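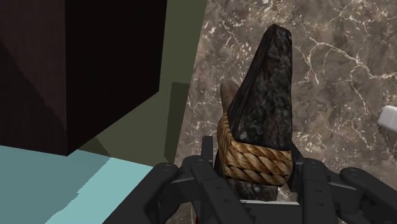
26 September 2018 · 4 min read

I'd been in Esther Ndung'u's office for maybe a minute before she had the stone axe up on her monitor. "There's our friend," she said, and pulled a chair over for me. It's a chunky lump of black stone with a fat rope wrapped below the blade, held up in a black gripper, all of it rendered by the simulator her team uses at Delivent. I told her I liked the marble. She told me the marble was the only thing in there that had never given her any trouble!

Esther runs the grasping work at Delivent, where they teach robot arms to pick up awkward things for museums and prop houses. I'd come to ask about the drop. People in this corner of the business have been passing the story around all month, with bits added, and she wanted to tell it straight.

So, the setup. The arm had to lift a replica axe out of a crate, turn it through 90 degrees and set it down in a padded tray. The team practiced in simulation first, as everyone does now. They did 1,000 simulated lifts and 18 of them failed.

"Which we were thrilled with," Esther said. "I bought pastries. I really did, I went out and bought pastries."

Then they moved to the real arm and a real replica, and on the second morning the stone slid out of its rope in the middle of the turn. The gripper stayed closed on the binding, just as it had been told to. The stone went over the side of the bench and hit the floor next to Lino Greco's foot.

Lino is the technician on that cell. He came in with his coffee while we were talking and I asked him how close it was. He held his hands apart, thought about it, and moved them closer together. "I had the good boots on," he said. "I'd like that written down."

I wanted to know what the simulator had missed, and Esther got quite animated here (she drew on my notepad, which I've kept). In the model, the rope and the stone were one solid object. It looks like rope, you can see every twist in it, but as far as the physics went it was a rope-colored bump. Squeeze the bump and you've got the stone. On the real replica the wrap could shift, and when the arm turned, it did.

"The picture was so good that we stopped asking what was under it," she said. "If it had been a gray block, I think one of us would have said, hang on, how is that thing tied together?"

And the failed lifts? They had been sitting in a log the whole time. Evaristo Grasso, who wrote most of the scoring code, had marked them as contact glitches – the sort where two shapes overlap for an instant and the solver gets upset. He went back through them after the drop. I spoke to him by phone and he didn't try to dress it up. "Most of them were glitches," he said. "A few were the object twisting in the fingers during the turn. I had a label for weird stuff and I put them under it. That label is gone now."

None of this explains why Lino was standing there, so I asked, a bit awkwardly. Esther answered before he could. The gate on the cell has a switch that stops the arm when it's opened. That morning it had been bridged, so they could reach in and reset the crate between tries without restarting everything. She had approved that herself, for a single afternoon, the day before. It never got taken off.

"Dropping a thing is a Tuesday kind of problem," Lino said. "The gate is the one I was mad about." He was mad for a while, by the sound of it. They're fine now, he drinks her coffee.

What's changed since? The bridge plug has been thrown out, and a bypass now needs a key that Vittoria Sanna keeps. Vittoria doesn't work on the project and has, Esther says, no interest whatsoever in their schedule. The axe has been rebuilt in the simulator as separate parts, stone and binding, with some slip allowed between them. It runs a lot slower. The failures went up, too, and Esther seemed almost pleased about that. They haven't put the axe back on the real arm and she wouldn't give me a date.

I asked if she was worried about clients reading all this. She looked at the screen for a bit. "One of them already called," she said. "They wanted to know what kind of boots."

Comments (4)

lerato_shezi
We had the same thing with a bundled cable on our Gindano cell. Modeled as one piece, looked lovely, came apart on the first real lift. Did they try gripping the stone itself, above the rope?

Amato
The bypass bit made my stomach drop. Ours has a strip of tape on it that says TEMPORARY and the tape has gone yellow.

benchside
@lerato_shezi I wondered that too. Maybe the stone is too wide up there for those fingers?

Zultari fan
More of these please, and more Lino.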